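29th April
Pen and box, gripper width labels

Picked up where Efraín left it yesterday. The question is still why the Pendamau policy closes early on thin objects inside the clear box when it does fine with the same objects on the bare table.

Went back through the March set first. 873 demos total, 533 of them with a container. Retrained on the container subset only, same settings as the Kiss run, same seed. Early closing got a little better but didn't go away, so it isn't just that the bare table demos drown out the others.

Then plotted the width label against fingertip height for the container demos. On most of them the width starts dropping well before the fingers are down at the pen. Checked a handful against the video and the hand isn't closing yet at that point. The label is early, the demonstrator isn't. Looks like the width stream and the camera stream are offset, and the offset changes between sessions.

Katalin thinks it's the clock sync in Flakis, where the camera time gets stamped on arrival and not on capture. That would fit. It would also explain why the bare table demos look all right: there the fingers can close a few frames early and still land on either side of the pen. In the box they have the walls to clear, so a few frames is enough to ruin it.

Tried estimating the offset per session by lining up the width signal with the finger motion in the video. Finger pads are dark against the white table, so simple thresholding on the lower half of the image works most of the time. It gets confused when the shadow between the pads is strong. Masked out the left strip completely, too much dark stuff there.

Result on one session: best alignment at 12 frames. That's a lot more than I expected. Reran it with the mask moved and got the same number.

Looked at approach frames by hand as a sanity check, fingers wide open and the box still ahead of them.

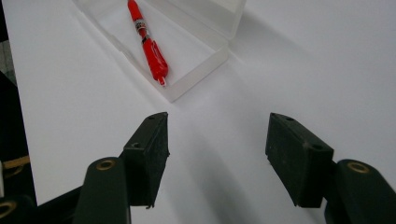

The width label should be flat at its maximum for all of these, and in the uncorrected files it has already started down. With the shift applied it stays flat until the fingers begin to move. Good enough for me to apply it to the whole container subset.

Side note – the clear walls nearly vanish on the white table. If the policy is still clipping the near corner after the shift, the next thing to try is a darker mat under the box. One change at a time though.

Started a retrain on Birken with shifted labels, named it offset_fix_a. It was at step 2,762 when I went home, loss lower than the old run at the same point, which doesn't mean much yet.

To do:
Offset for the remaining sessions, check whether it drifts inside a session
Ask Katalin for the patched Flakis logger
Efraín to rerun the bare table eval with the new checkpoint, same start poses as before
Don't record anything new until the logger is sorted out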